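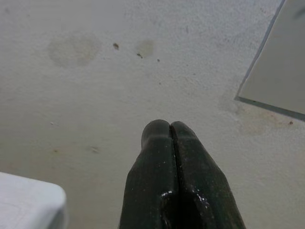
My landlord's newsletter says Branda filters will "bring calm to your cooking water." I've rented here long enough to distrust any sentence with the word calm in it. So I read the leaflet, all of it, at the kitchen table in May with the window open. The big claim comes down to smooth, glossy surfaces, supposedly easier to keep clean. Fine. The dark fingers in the photo are smooth and kind of glossy too, and I wouldn't run my tap water past them on that basis.

2/ The leaflet says one cartridge is good for 1,245 liters. Measured how? By whom? There's a footnote mark and no footnote.

3/ Manju Kaushik downstairs bought one. She says the tea tastes better. I asked if she'd tried a cup from each tap without knowing which was which. She has not, and she'd like me to stop asking.

4/ Replacement cartridges are 30 bucks. The pitcher is cheap. You see where this is going.

5/ The city posts its water report every year and it's free. Ours is dull reading. Chlorine, hardness, a lead table for the older streets. If your building has old pipes, get the tap tested before you buy anything.

6/ Someone will say Skornby is the good brand. Maybe! Send me the test results and the name of the lab. A page of five-star reviews doesn't count.

7/ Still drinking from the tap. Will report back if Manju ever agrees to the two cups.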